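**Bruvness fingertip kit, for the Rarow parallel gripper – 4 stars**

November 2020

Bought this to replace the stock fingers on our one sim-to-real cell. Kit is two tapered tips, screws, a hex key, plus model files for the simulator. 567 dollars. Ouch.

Fitting: 18 minutes, most of it hunting for the thread locker. Screws go in from the back, dont overtighten – the inserts are soft. Re-zero the gripper afterwards or every close command comes up short. Manual puts that on page 72, no idea why.

Model files loaded fine in Sowerby build 1707. Tip length was off in the older Reritz importer, had to fix the offset by hand. Chak-lun Lui in support sent a corrected file the same day, so no complaints there.

Upkeep is easy. Wipe the pads, check the screws, swap pads when they go shiny. Ours have been on since June, still the first set.

Minus one star for the finish. All black, and in the wrist veiw I'd like a colored stripe to judge depth by.

Wrist camera setup is the other half of the job, do it after the tips are on. I tilt until just the point of a finger shows at the bottom and save that as the reference. In our kitchen model the black point stands out fine against the pale mesh of the microwave door, with the handle and both knobs to the right of it – plenty to line up on.
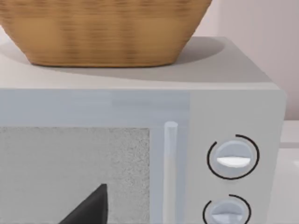
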